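# The Pause Before the Ketchup 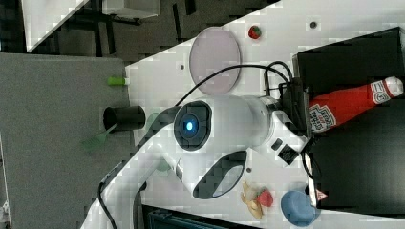
*The white arm at the black bin, with the Heinz bottle beside its gripper.*

I've been hanging around the Tronddale lab for most of June, and I still can't watch the arm go for something without holding my breath. It slides over, it slows down, and then it stops dead for a moment. It looks like it's thinking! I said so to Roxana Marulanda on my first morning and she laughed at me. "It's waiting for the planner," she said. "The planner is waiting for Jerome."

Jerome Javier wrote the planner, and he takes this sort of thing well. His code is called Gurkon, and its job is to find a path for the arm that gets the gripper where it needs to go without plowing through a plate, a plastic banana or its own cable (the cable, he told me, has caused more late nights than everything else put together). Before Gurkon can do a thing, though, it needs to know what's on the table, and that comes from Zutis, the perception side, which is Roxana's baby.

The old version of Zutis looked once, made up its mind and stuck with it. If you nudged a toy strawberry after that, too bad, the arm went to where the strawberry used to be. The new one keeps looking while the arm moves and sends fresh guesses down the line. Great idea! Except that Gurkon treated every fresh guess as a brand new problem and threw out a perfectly good path each time, even when the bottle had "moved" by less than the thickness of a fingernail.

I sat with the two of them one afternoon while they dug through the logs. On a single reach, Gurkon had replanned 37 times. Jerome read the number out loud, then scrolled back up and read it again. The fix they tried first was tiny, two lines that tell the planner to ignore small wobbles, and it got them down to two replans on the same reach. I cheered. Roxana didn't, because now she wanted to know what happens when a wobble is real, say a bottle that has started to roll.

So that's the argument they're having now, mostly over noodles at almost 9 p.m. Jerome wants one cutoff for everything. Roxana wants round things to get a tighter one. They've got 72 recorded reaches to run both versions against, and when I left they were still arguing over which to start with.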